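Julonlow Guest House – Room Readiness and Safety Checklist
Room: Dulstead (upstairs, rear)
Checked by: Shalini Pandey
Second look: Sorcha Shearer
Day: Saturday, started 10 am

Marks used: OK / Fix / Watch. Comments go under the item, and please write as much as you like, I read every one!

DOOR AND ENTRY

1. Door opens fully and latches without a shove – OK
Comment: So much better since Abelardo planed the bottom edge. You can close it with one finger now.

2. Key turns from inside and out – OK

3. Evacuation map on back of door, current version – Fix
Comment: Still the old one showing the laundry exit. New copies are in the office drawer, grab one on your way up.

4. Smoke alarm test button – OK
Comment: Good and loud, they heard it in the kitchen.

FLOOR AND WALKWAYS

5. Clear path from bed to door, nothing to trip on – OK

6. Rug lies flat, grip mat underneath – Watch
Comment: One corner is starting to curl. I turned the rug end for end and it's sitting nicely for now. If it lifts again it comes out of the room and we'll find another.

7. Power cords off the floor – OK
Comment: The bedside lamp cord is clipped along the skirting board. Lovely neat job, Jitendra.

BED

8. Frame: slats seated, bolts tight, no rough edges – Fix
Comment: One bolt at the foot end took a half turn with the Allen key. Fixed on the spot, but I'd like it looked at again in June. Slats all good.

9. Mattress: seams, label, underside – OK
Comment: Rotated with Sorcha's help (a two-person job, please don't try it alone, it's a beast).

10. Bedspread: clean, no tears or pulled threads, not trailing on the floor – OK
Comment: I'm so pleased we put the patterned one in here. It lifts the whole room, and it forgives a lot between washes. Went over it by hand, both sides, no snags.

11. Knitwear and spare warm things folded, checked for pins and tags – OK
Comment: The maroon sweater is for guests who get caught out by the cold mornings, and it is the most borrowed thing in the house! Felt along the collar, cuffs and hem for pins or sharp bits and found none. Fold it with the sleeves in and leave it on the bed where people will see it. 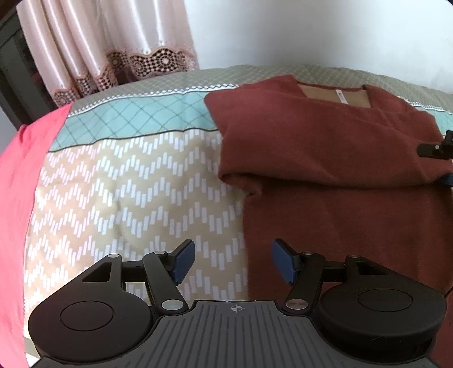 Item 11: maroon sweater, folded, on the patterned bedspread.

12. Pillows: two firm, two soft, protectors zipped – OK
Comment: Zip pulls tucked inside so they don't scratch anyone's face.

WINDOW AND HEATING

13. Window restrictor holds – OK
Comment: Leaned on it properly. No movement.

14. Blind cord on its cleat, out of reach of small children – Watch
Comment: Cleat is solid, but the cord was hanging loose when I walked in. Whoever airs the room, please wind it back up before you leave. This is the one I worry about most when families are booked in.

15. Heater guard fitted, nothing draped over or near it – OK
Comment: Tested for 15 minutes on high. No smell, and the guard stayed cool enough to touch. Remember that knits and throws stay at the bed end of the room, never over the heater, even "just for a sec".

GENERAL COMMENTS

A really good result for this room, the best since I started doing these. Skoltley is next and I already know the wardrobe door there is going to get a Fix.

Catarina, could you please add a spare grip mat to the next order? The one under the rug is getting thin, and I'd rather have a new one sitting in the cupboard. Same size as last time.

Sorcha's note: Agree with all of the above. I'd move item 6 to Fix, personally – I caught my toe on that corner twice while we were turning the mattress. Happy to swap it with the flat-weave one from the landing if nobody minds the colour.

Shalini's reply: Fair enough, changed to Fix. Flat-weave it is, and I think the colour will look terrific with that bedspread!

Outstanding: items 3 and 6 before the next guests, item 8 in June, item 14 ongoing.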